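**Stain Visibility and Low-Temperature Washing of Printed Table Linen**

Macarena Tejada, second-year textiles project, Skatham
Submitted July 19, 2022

## 1. Background

Table linen is washed more often than most household textiles, and usually at a higher temperature than the care label asks for. The small hotels I wrote to before starting gave the same two grounds for this: tea and oil marks are thought to survive a cool wash, and guests are thought to notice them. The first can be measured with a colour meter. The second depends on the cloth as well as the stain, as a mark on a plain white ground is easier to find than the same mark on a busy print.

The project set out to answer two questions:

1. How much residual staining is left after one wash at 20 °C compared with one wash at 40 °C?
2. Does a printed pattern change whether an observer reports the residue?

## 2. Materials

The cloths came from Seixas, a linen wholesaler that sells ends of line and returned stock. I bought 20, all with a white or off-white ground. Eight were plain. The remaining 12 carried a print, and I sorted these by eye into sparse (isolated motifs with wide gaps) and dense (leaves or flowers covering most of the ground). Floral designs in grey with one warm accent colour were the commonest type in the dense group. 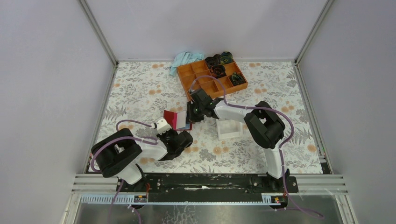

Fibre content was taken from the sewn label where one was present. Five cloths had no label and were entered as unknown. No burn test was done, so results are not broken down by fibre in this report.

From the cloths I cut 426 squares. Squares with a seam, a pulled thread or an existing mark were discarded, which removed 26 and left 400 for testing. Each cloth supplied the same number of test squares. They were numbered on the reverse with laundry pen and stored flat between sheets of paper.

The detergent was Griltedow liquid, non-biological, bought as one batch and measured with a syringe. A single detergent was used throughout, and the results should not be carried over to powders or to products with enzymes.

## 3. Method

Two stains were used: black tea, brewed for five minutes and cooled, and sunflower oil coloured with paprika. Half of the squares from each cloth received tea and half received oil. The stain was dropped from a fixed height onto the centre of the square and left overnight in the workroom, which has no temperature control. This matters for the June batches, when two days were much warmer than the rest.

Washing was done in two groups of 200. The first group was washed at 20 °C and the second at 40 °C, on the same programme length and spin speed. Squares were pinned to a carrier sheet to stop them folding over. Drying was on a rack, out of direct sun.

Colour difference was read with a Gotska handheld meter at the centre of the stain and at an unstained point on the same square. On printed squares both readings had to be taken on bare ground. For the dense prints this was difficult, and some readings were taken closer to the edge of the mark than I would have liked.

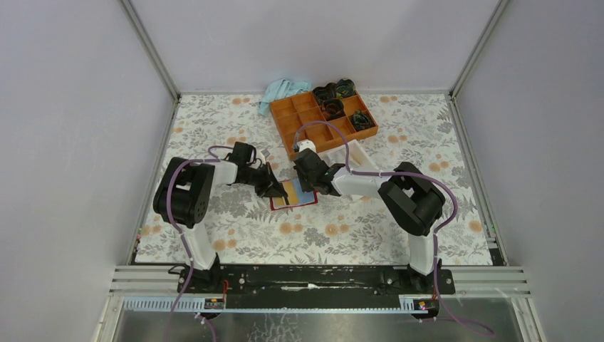 For the second question, six observers viewed the washed squares one at a time on a grey board under a daylight lamp. They stood at seated dining distance and answered yes or no to whether a mark was present. Unstained offcuts were mixed in as a check on guessing.

## 4. Results

Tea was the more persistent stain on almost every cloth. The cooler wash left more tea than the warmer one, and the difference was clear on the meter for all the plain cloths. With oil the gap between the two temperatures was smaller, and on three cloths it was within the repeat error of the meter - I have treated these as no difference.

Observers found residue most often on the plain squares. Sparse prints gave nearly the same result as plain ones, provided the mark fell on bare ground. Dense prints gave the lowest detection, and the effect was strongest for tea next to orange or peach motifs. Grey leaves hid oil poorly, as the paprika left a reddish ring that stood out against them.

False reports on the unstained offcuts were also higher for dense prints. Two observers said afterwards that they had taken shading in the pattern for a stain.

## 5. Limitations

- Only one wash was given. Build-up over repeated cool washes was not tested and is probably the larger concern for a hotel.
- The sparse group contained four cloths, three of them with the same border design.
- The observers knew the subject of the project and were looking for stains, which diners are not.
- The colour meter was calibrated at the start of each day but not between groups.

## 6. Further work

A repeat with ten wash cycles has been planned using the remaining uncut cloth. The five unlabelled cloths should be identified first, so that cotton and polyester blends can be separated. I would also replace the yes or no answer with a short scale, as several observers asked for a "maybe" option and hesitated for some time without it.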